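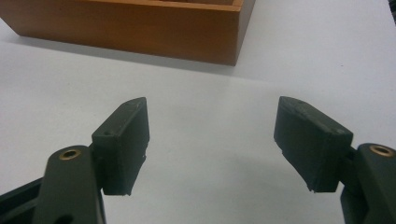 Section 3: Setting Up Your Nulitz Countertop Composter
3 min read

Welcome to the fun part! Once the Nulitz is unpacked it takes very little to get it going, and by tonight you can be feeding it carrot tops.

Before you start
Pick a flat, dry spot out of direct sun. Leave a hand's width behind the lid hinge so the air vent can breathe. Check that you have the bin, the drip tray, the Toma filter pad and one bag of Berken starter mix.

First fill
1. Rinse the bin with plain water and wipe it dry. Skip the dish soap, as it can upset the starter.
2. Slide the drip tray in from the front until it clicks.
3. Press the Toma pad into the lid, fuzzy side down. It will feel a bit snug – that's how it should fit.
4. Pour in the whole bag of starter mix and level it with your hand.
5. Sprinkle on 100 ml of lukewarm water. The mix should feel like a wrung-out sponge (a wonderful smell, by the way, like the woods after rain).
6. Close the lid and let everything rest for 20 minutes.
7. Add your first scraps, chopped small, and stir them under.

Note: The smaller you chop, the faster it goes. Coffee grounds and crushed eggshells can go in as they are.

CAUTION: Keep meat, dairy and cooking oil out of the bin. Never seal the vent with tape, even if you are moving the unit.

The first week
Add no more than a cupful of scraps a day for the first 7 days. Stir once in the morning. You may see a soft white fuzz on top, and that's great news – your starter is waking up! Stir it in and carry on.

If the mix looks soggy, tear up some plain cardboard and leave the lid open for an hour. If it looks dusty, add a spoonful of water and check again the next day.

Emptying the tray
Pull the tray straight toward you with both hands. Thin the liquid with plenty of water before giving it to houseplants, and they will love you for it.

CAUTION: Do not drink the tray liquid or store it in a food container.

For using the Konico stirring handle, go to Section 4.

Contact Nulitz Support | © Nulitz Home. All rights reserved. | Back to top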